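Last updated: July
Reading time: 2 minutes

Removing shower caddy suction marks and rust stains before a final inspection

Fanni Orbán

I am vacating a rented unit at the end of the month and would be grateful for guidance on the bathroom. The previous metal caddy left an orange-brown stain on the tiled ledge, in a line along the grout. Two suction cups also left cloudy rings on the wall tiles. The ledge is glazed ceramic as far as I can establish from the lease inventory, and the grout is white. I have tried dishwashing liquid and a soft cloth without result. The managing agent, Cludura, requires that all surfaces be returned in the condition recorded on entry, fair wear and tear excepted. Is it advisable to treat the stain myself, and may I do so without affecting the bond?

Matex

You may treat it yourself, provided that the tile is ceramic or porcelain. Should there be any possibility that it is marble, travertine or limestone, please do not apply any acid, including vinegar and lemon juice, as it will etch the surface permanently.

For glazed ceramic, an oxalic acid cleaner from a hardware store is suitable. Follow the label for dilution and gloves, and open the window. Never combine it with bleach or use it over bleach residue. Bleach will not remove rust in any case and may set the colour further. Wet the grout with clean water first, apply the cleaner to the stained line only, leave it for the time stated on the label and rinse thoroughly. A second application is often required on older grout.

The cloudy rings are usually soap film and minerals. White vinegar diluted with an equal quantity of water is adequate for glazed tile, but keep it off the grout and rinse promptly.

If a replacement is to be used during the remainder of the tenancy, stand it on a dry surface between uses and wipe the feet weekly.
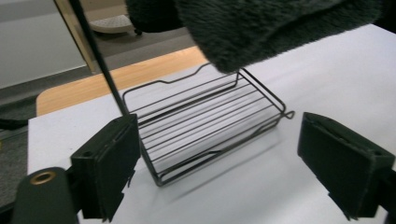 Wire rack with a low rim and a small loop at one end.

Coated wire will also rust once the coating is chipped, most commonly at the welds. Plastic or solid stainless steel is preferable in a wet area.

As to the bond, photograph the ledge before and after treatment and retain the photographs with your entry report. Terms differ between states, and your tenancy authority can advise on what constitutes fair wear and tear.

Szénási

I concur with the above regarding acid. In my own unit the stain had gone into the grout and did not come out, so I scraped it back and regrouted a short section for $40. Obtain the agent's consent in writing before doing this. Mine took 21 days to reply.

Cokell

Toothpaste worked for me on the rings. I have not tried it on rust.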